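Plimon household handling work: progress report to Cevholm, August
Prepared by Orestis Liapis

You asked for a report on the dropped-load fault before releasing the next part of the money. I will set out what we know, and I would ask you to read the word "fixed" in our last report with some caution. I signed that report and I no longer agree with it.

The fault is simple to state. With both arms powered and a textile item held in one gripper, the holding gripper opened without being told to. We have logged 16 of these openings over 73 runs. Most dropped a piece of cloth on a bed, which hurts no one. In 2 of them the item had a hard part in it, and in one the item went over the side of the bed and hit the floor close to where Annan's operator was standing. That last one is why we stopped work and why there is a safety section in this report at all.

Annan's explanation was a bad grip: thick cloth, seams, fingers closing on a fold and sliding off it. They changed the closing force, ran a short set of tests on flat towels and declared the matter closed. I was not convinced then. A gripper that slips leaves its fingers closed on nothing. Ours were found open.
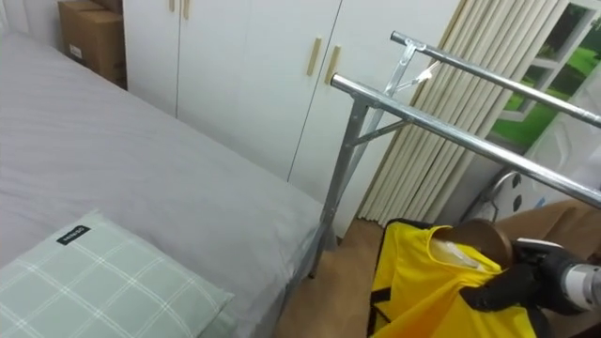 We therefore went back to ordinary bedroom work, with hanging clothes and other awkward textiles, and left the closing force at Annan's new value. The fault came back. It came back less often, which Annan takes as proof that they were partly right. I think the sample is too small to say so, and the room had also been laid out again in between.

Our own suspicion is the wrist connection. The openings cluster when the arm is stretched out and the wrist is turned, and the log shows a short gap in messages from the hand just before it lets go. When the messages return, the hand goes to its start-up position, and the start-up position is open. Voto supplied the hand software and say this is intended behaviour. It may be intended, but it is a poor choice for a machine that holds things near people. We have asked for "stay as you are" to be the default. They have offered to look into it, with no date.

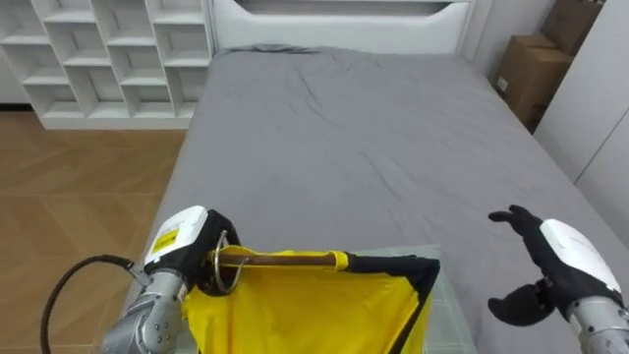
Page last changed: August, 16:02

Items with a rod or ring in them are now the ones we watch most closely. A shirt that falls is a nuisance. A length of wood that falls from shoulder height is another matter, and the original risk sheet treated the two as the same. I have rewritten that part of the sheet, and Annan have yet to sign it.

Rules in force until further notice:
Nobody inside the marked floor area while either arm is powered.
Items with hard parts are handled over the bed only, and at low speed.
Any gap in hand messages stops both arms, even if nothing is dropped.

The third rule costs us time. Expect fewer finished runs next month, and please don't read the lower number as a new fault.

Money: the wrist cables have been replaced once from the repair budget. A second set is on order. If the openings continue with new cables, I will have been wrong about the cause, or at least about part of it, and I will say so in the next report.

I am not asking for the full next payment. I am asking for enough to cover the cable tests and two further weeks of operator time, with the rest held back until Voto have changed the default and we have repeated all 73 runs.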